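Choosing a hand for mixed objects: an interview with the test engineer at Skuder

September 15, 2021

Skuder builds sorting cells for small warehouses, mostly for customers whose goods do not arrive in uniform boxes. For most of the past year its lab has been comparing end effectors on the same arm: a two-jaw parallel gripper from Gultard, a suction tool built in-house, and the Rorkari multi-fingered hand. We spoke with the engineer responsible for the comparison, who asked to be identified by job title only.

The work began in December with a complaint from a customer. The parallel gripper handled cartons well and bruised produce. "The first reaction was to lower the force," the engineer said. "We lowered it until the produce was fine and then the staplers fell out. So the force setting was per object, and the customer wanted one setting for everything in the tote."

The lab's standard test uses 13 objects, divided between fruit and office supplies. Each tool gets the same start positions and the same time limit. A pick counts only if the object reaches the correct container and stays there. An object that is lifted and dropped on the table is logged as a failed transfer, even if the arm recovers it on a second attempt.

"People argue with that rule," the engineer said. "They say the second attempt worked, so count it. But in a cell the second attempt costs you the next item. We log recoveries in a separate column and anyone who wants to add them up can do so."

Suction was dropped early. It did well on flat packaging and on a notebook with a hard cover, and poorly on anything with a curved or textured surface. The team tried four cup shapes before moving on. The engineer still considers it the right choice for cartons and expects to keep it for that line.

The parallel gripper lasted longer. With soft pads fitted it placed most of the round objects without trouble, provided the approach was vertical. Long curved objects were harder. The jaws made contact at two small patches, and the object turned around the line between them as soon as the arm accelerated.

"A banana is a good test for that," the engineer said. "It has a center of mass that is not where the camera thinks it is. If you grip it in the middle of the visible outline, you are off by enough to matter. With two flat pads it swings. With fingers you can have one on top and one below, and the thumb takes the load."

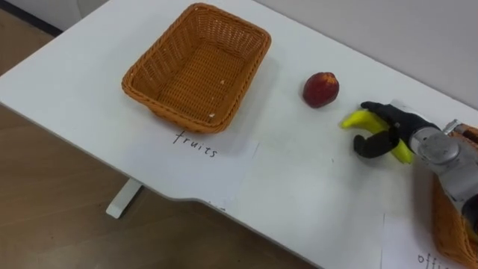

Containers were chosen to be slightly inconvenient. Wicker has a raised rim, and the weave gives the depth camera a noisy surface, so the release height cannot simply be read from the nearest point. The engineer said that a smooth plastic bin gave better numbers for every tool and told the team very little.

The labels are handwritten on plain paper. The vision module has to read them and assign each object to a category, and printed labels were judged too easy. "Our customers write on tape with whatever pen is there," the engineer said. "If the system only works with a nice font, we would like to know that now."

On the multi-fingered hand, the engineer was positive but specific. Its main advantage is tolerance to position error. When the estimate of the object's pose was a few millimeters off, the fingers closed around the object anyway and pulled it toward the palm. The parallel gripper in the same situation tended to push the object away with one jaw.

The disadvantages are mostly mechanical. The hand is heavier than the gripper it replaced, and the arm had to be retuned to stop it from overshooting at the end of fast moves. Finger calibration drifts. After 90 cycles the team now runs a homing routine, a number arrived at by trial. The hand also needs more clearance near a container, because the knuckles stand out farther than the fingertips.

"We hit the rim a lot in the first weeks," the engineer said. "The planner was using a simplified shape for the hand, a box, and the box was too small with the fingers half open. We made it bigger. Then it refused to go near anything at the edge of the table. The version we use now has 6 shapes for different degrees of closure - it is slower to compute, but it stopped the collisions."

Control was the other variable. The lab ran the hand first on the vendor's position controller and then on Crichton, a torque-based controller Skuder maintains itself. Under position control the fingers went to a fixed closure and stopped. Under Crichton they close until the estimated contact torque reaches a threshold, then hold. The engineer described the second approach as better for soft items and worse for thin ones. A pencil lying flat gives almost no contact signal before the fingertips reach the table.

The next round will add a wrist camera, which the engineer expects to help with release more than with grasping. At present the arm blocks the overhead view during the last part of the approach to a container, and the system places objects from memory. Whether the extra cable can be routed without limiting wrist rotation is still being checked.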